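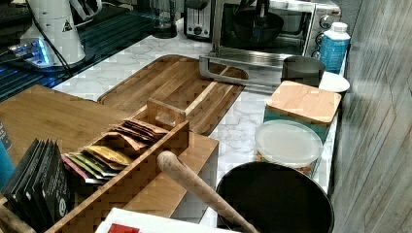 Rhodri Lewis

Ticket 797
Opened: May 9, 2018
Property: Cloutier Cottage (whole house, sleeps 4)
Subject: pets allowed keeps switching itself off, guests w/ dogs can't find us
Status: open – see bottom

Ok so. Listing says dogs welcome. Has said dogs welcome the entire time we've had it. Go on Cultia as a guest, tick the "traveling with a pet" box, and we vanish. Untick it, we're back, fourth or fifth down the page. Open the listing from there and it says No Pets, little crossed-out paw and everything.

Had a guest email this morning asking why we "changed the policy" after she booked. Didn't change anything. She has two beagles and a reservation. Told her to come, dogs included, it's in writing now.

What I already tried so please don't send me the list again:
Turned pets off, saved, turned on, saved. Paw comes back for a bit then goes.
Logged out and in.
Different browser, also my phone.
Deleted the pet fee and re-entered it.
Called. On hold. Gave up.

Setup is calendar and content in Clemura, pushed out to Cultia. Payments through Cellance. Nothing edited directly on Cultia except the photos.

09:40
Reply from Cultia support: pet setting is "controlled by the connected channel manager", ask Clemura. Fine.

09:55
Clemura says pets = yes on their end. Sent me a screenshot. It does say yes. They say ask Cultia. Great.

10:30
Asked both of them what time the last sync went thru. Clemura shows it as Completed. Cultia shows Completed with warnings. Neither one will say what the warnings are unless you ask for the log, so ask for the log if you're reading this with the same problem.

11:15
Got the log. Mostly gibberish. One line repeated over and over:

house_rules: length exceeds 2000, field rejected, section reset to default

So the house rules are too long?? And the pet policy sits in the same section as the house rules on Cultia, along with smoking and parties. Rules get rejected, whole section goes back to default, default for pets is no. That would explain why it sticks for a while after I save by hand and then drops. Next sync wipes it.

Makes sense timing wise too. I added a bunch to the rules in March – leash in the parking area, no dogs on the beds, towels for muddy paws are in the hall closet, please use the bags, don't leave the dog alone in the house past dinner, vet phone number, which beach path allows dogs and which doesnt. Must have tipped it over.

11:50
Cut the rules down. Moved the vet number, beach paths and the dog-friendly patio list into the Arrival Guide, that's a seperate field. Clemura's counter said under the limit. Forced a sync. Warning again. Same line.

12:20
Counter in Clemura doesn't count line breaks the same way, apparently. Mine has a lot of line breaks. Ran everything together into two ugly paragraphs. Sync again.

12:35
Completed. No warnings. Paw is normal. Searched as a guest with the pet box ticked and we're there.

Forced 2 more syncs to be sure. Holding.

13:10
Spoke too soon, sort of. Pets are on but the fee is wrong. Should be one flat fee per stay. Quote page is showing it per night. For a week that's awful, no one is going to pay that for a terrier. Default again I guess, fee type got reset with everything else and only the amount came back.

Changed fee type to per stay in Clemura, synced, test quote is right. Checked Cellance for anyone charged the per-night version – one booking, different guest, small dog, three nights. Refunding the extra two nights today. Wrote to him.

14:00
Beagle lady confirmed, her page shows pets allowed again. Happy.

Still open, need answers from Cultia:
Why does a text field being too long reset a pet policy. Reject the text, leave the rest alone.
Why no email when it happens. I'd still be sitting here in August wondering where the dog people went.
Can the search ranking be put back. We were higher in March than we are now.
Is the service animal wording affected too? It's in the same section. Need a straight yes or no on that one.

For Clemura: fix the counter. Or show the warnings on the sync screen, either would do.

Leaving ticket open till I hear back. Will check the paw again tonight after the auto sync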